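Skekholm Laser Altimeter Range Set, release 5

Contents
Range returns, waveforms and housekeeping records from ground tests of the Skekholm laser altimeter, together with the scripts used to turn raw counts into ranges. The set covers the qualification model only. Flight model records are kept apart and are not part of this release.

Source
The tests were run at the Clorau optics hall between October and the close of the thermal campaign. The receiver electronics came from Alemneh, the laser head from Jatance. Both parties agreed to the release of the processed files. Raw laser head telemetry is held back.

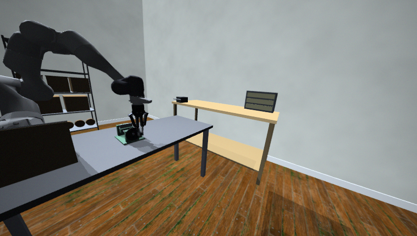
Robot arm and gripper over the worktable, rendered.

File layout
returns/ – one text file per run, one line per shot
waveforms/ – digitized pulses, 200 samples each
hk/ – temperatures, voltages and laser current
scripts/ – range fit, clock correction, plots

Each returns file holds 3,000 shots. Columns are shot number, time tag, coarse range, fine range, pulse width, pulse energy and a quality flag. Time tags count from the start of the run. Ranges are in meters and energies in nanojoules. Missing values are written as -999.
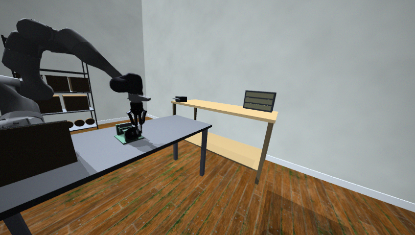
The quality flag is 0 for a clean single return, 1 for a saturated pulse, 2 for a fit that did not converge and 3 for a shot with no return above threshold. Shots with flag 2 keep their coarse range, but the fine range should not be used.

Processing
Fine ranges come from a Gaussian fit to the digitized pulse. The baseline is taken from the samples before the pulse and removed first. Clock drift is corrected per run with the reference oscillator log in hk/. No smoothing is applied.
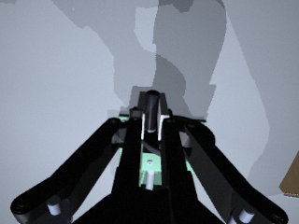
Saturated pulses are fitted on the leading edge alone, and their energies are lower limits. The fit starts from the coarse range; changing the start point by one sample has no effect on flag 0 shots.

Known issues
Run files from the cold plateau have a gap in the detector temperature column. Pulse widths below the sampling step are not reliable. In the longest run the shot counter rolls over at 4,000 in the waveform file, so match on time tag instead.

Version
Files dated 30 May 2023 replace all earlier ones. The column order has changed, and old readers will fail on the pulse energy field.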